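October, after shift

First full day with the arm on the strip-down bench at Skarkach.
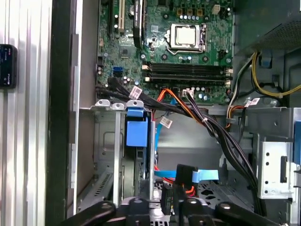 Urszula reckons we'll all be sorting labels by spring, and that sorting labels pays a grade less. I said Głowacki had promised the grades would stay as they are. She wanted to know if he'd put it in writing. He hasn't.

We cleared 72 cases before the late break — slower than by hand, but my wrists don't ache tonight. Cables are still ours to deal with, and the drive latches. Gondell want 1595 units from us this month and we stand at 483.

What I missed was the talk. With two on a bench you chat over the screws. Today I stood at the Casiten screen and pressed continue. Must ask about the rota, and whether I can swap back to the far bench for mornings.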